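Subject: Re: [tabletops] Jar rings and pale wood – what do you all use?
From: Ysaline Bouvier
To: the tabletops list

Hello all,

I've been meaning to answer Séverine for ages and then her message slid down under all the Christmas ones, sorry! Quoting it so that the digest people can follow.

Séverine Leclerc wrote:
> Hello everyone. We've bought a second-hand kitchen table, very pale,
> and I'm terrified of it. The last one was dark and you could put
> anything down on it. This one has already got a ring from the honey
> jar and I've only had it a fortnight. My brother says varnish it and
> forget it. My neighbour says oil. The man at the hardware shop sold
> me a tin of Dadach wax, which I haven't opened.
>
> Two questions. One, can I get the ring out without sanding? Two, do
> any of you keep jars out on the table for good, and if so, what do
> you stand them on? I don't want a cloth. I bought the table to look
> at it.
>
> Séverine

Séverine, don't varnish it! Or at least not yet. Ours is pale as well and it was varnished when we got it, badly, and I spent most of one August getting the stuff off again with a scraper (my wrists have not forgiven me). Underneath was the loveliest grain, and I'd have been sorry to live the rest of my life without seeing it. I paid 40 euros for that table at a house clearance and then 92 for things to put on it, what with the oils and the pads and the scraper, so please learn from my spending.

The ring first. If it's only honey, it may well be sitting on top of the wood. Try warm water with a drop of washing-up liquid on a cloth you've wrung out as hard as you can, wipe along the grain and dry it straight away with a tea towel. I do that before anything else. If there's still a mark the next morning, and it's whitish, then it's in the finish, and I'd go at it with a soft cloth and the tiniest bit of oil, leave it overnight and look again. A dark ring is another matter. I've had one from a flowerpot, which had sat there for more than 40 days while we were away, and I never did shift it. The fruit bowl lives on it now.

As for what to use afterwards, I've gone round the houses with this. I started with Povudness oil, which smells nice but took forever to dry in our kitchen, and everything stuck to it, including my sleeves. Then Peletti, which I still use, two thin coats in spring and a wipe over whenever it starts to look thirsty. I don't know the Dadach wax, so try it on the underside first and leave it a few days. Wax over oil is fine by me. Wax on bare wood in a kitchen I wouldn't bother with, but I know there are people on this list who'll tell you the opposite.

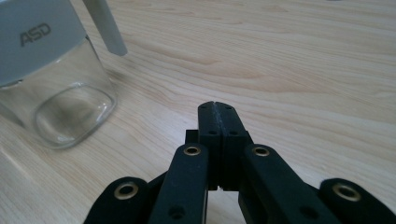 Ysaline Bouvier | kitchen table, clear jar with the pale grey lid

You get those long wavy lines running across the wood, and in one part they open out into wide soft bands, darker tan against the honey colour. I could stare at it all through breakfast. Varnish made the whole lot look like toffee.

Now, jars. Yes, I keep them out, and no, I don't stand them on anything in the daytime. What I do is wipe the bottoms. It sounds daft, but nearly all my marks came from jars I'd filled at the sink and put straight down with a wet base. So now they get dried on the tea towel and moved along a bit when I wipe the table, so that no jar spends weeks on the same patch. The sticky ones (honey, jam, that chilli paste from Suwannarat that creeps out under any lid ever made) go on a saucer. I tried cork mats and they left crumbs, and felt dots fell off in the washing-up.

I've got 11 jars on the go at the moment and they don't all live on the table, before you picture a sweet shop! The rest are on the shelf by the window – rice, lentils and so on.

One question back to you, Séverine: do you know whether yours is oiled or lacquered? Put a drop of water somewhere out of the way and see if it sits up in a bead or slowly darkens the wood. If it darkens, get some oil on it before the honey gets there again.

And has anybody here scraped table legs, turned ones? Mine still have all the old varnish on and I can't face them with the flat scraper.

Love to all,
Ysaline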